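Residents' association, Colano estate: street furniture and signing
Minutes, 02/03/2026

**Present:** six members, one representative of Vesitz (posts and fixings)
**Apologies:** none received

**1. Previous minutes.** Agreed without change.

**2. Finger posts, Arkum Lane.** Two quotations were compared. The Vesitz price covers 60 mm steel posts with a powder-coated finish, caps and base plates. The second price leaves out base plates and was set aside. Footings to be 200 mm wider than the plate on each side. Depth to follow the supplier's drawing.

**3. Name plates.** The meeting reviewed the list of 16 plates due for renewal. Spelling of Čierny Close to be checked against the address register before the order is placed, as the accent was missed on the last set. Lettering to be black on white, upper and lower case. Fixing by rear channel; no drilling through the face. 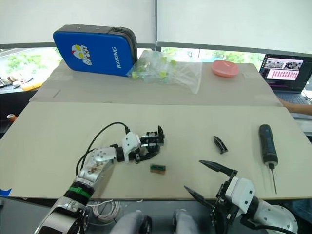
*Vesitz*
*Minutes secretary, Colano estate*

**4. Mailbox posts.** A request for matching posts at the north entrance was discussed. Existing posts are timber and of mixed height. Members were in favour in principle, but no budget line exists. Deferred to the next meeting.

**5. Lighting on the entrance sign.** Solar fittings were preferred to a mains supply on cost of trenching. The representative is to confirm the bracket size and whether the fitting can be locked.

**6. Actions**

- Confirm spelling and plate sizes: secretary, by end of March
- Revised quotation with base plates itemised: Vesitz
- Mark out footings on Arkum Lane and check for buried services: grounds group
- Obtain a price for mailbox posts, steel and timber: grounds group

**7. Any other business.** The loose bracket on the car park sign was reported again. To be tightened when the new plates are fitted.

Next meeting to be called once the revised quotation is in.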